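Villca on signatures, mailers and the second seat

Roxana Villca is running for the open District 2 seat on the Julham town council. She answered questions for nearly an hour. 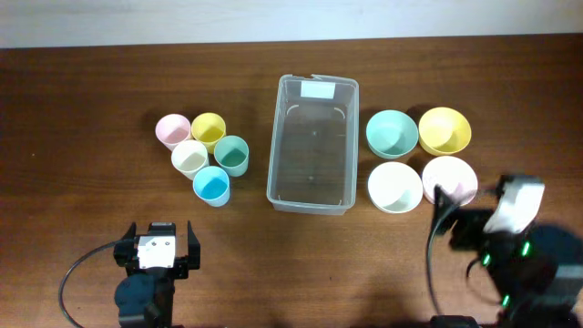
Getting on the ballot

Villca filed her nominating petition with 20 signatures more than the town charter requires. Her opponent, Gopinath Achari, filed with a larger margin, but the clerk struck several of his pages over missing circulator dates.

"I don't plan to make anything of that," Villca said. "The form changed last July and the new date line is on the back. We nearly missed it ourselves."

She said the petition rules should be printed on the form itself. Candidates now have to request them from the clerk's office as a separate document.

Money

Under the charter, council candidates must list by name any donor who gives more than $100. Villca lists every donor, including those who gave $20. Her filing runs to several pages as a result.

"It takes an evening to type up," she said. "The software the town bought won't accept a spreadsheet, so each line goes in by hand."

She has spent most of her money on two mailers. The first covered the sewer rate schedule. The second, due out later this month, deals with the Rornus annexation. She does not plan to buy radio time.

Annexation

The council voted last year to open talks with property owners in Rornus, the unincorporated strip along the north boundary. Achari supports annexing all of it at once. Villca would do it in stages, starting with the parcels already on town water.

"The cost study assumes the county keeps plowing the connector road - I can't find an agreement that says so," she said. "If the road comes to us, the numbers in the study are wrong from the first year."

Asked whether staging would leave some residents paying outside rates for longer, she said it would. She would ask the council to freeze those rates until the last stage is complete.

Matúš Urban, who holds the other District 2 seat and is not on the ballot, has taken no position on the order of parcels. Villca said the two have met once.

Meetings and minutes

Villca wants draft minutes posted before the next regular meeting. At present they are posted after approval, which can take two meetings if a correction is requested. She would also end the practice of moving public comment to the close of the agenda when a hearing is scheduled.

"People who came for one item leave before it's called," she said. "Then the record shows no comment."

She and Achari are to debate at the Julham library, with Malathi Shenoy as moderator. Written questions may be left at the front desk until noon on the day of the debate.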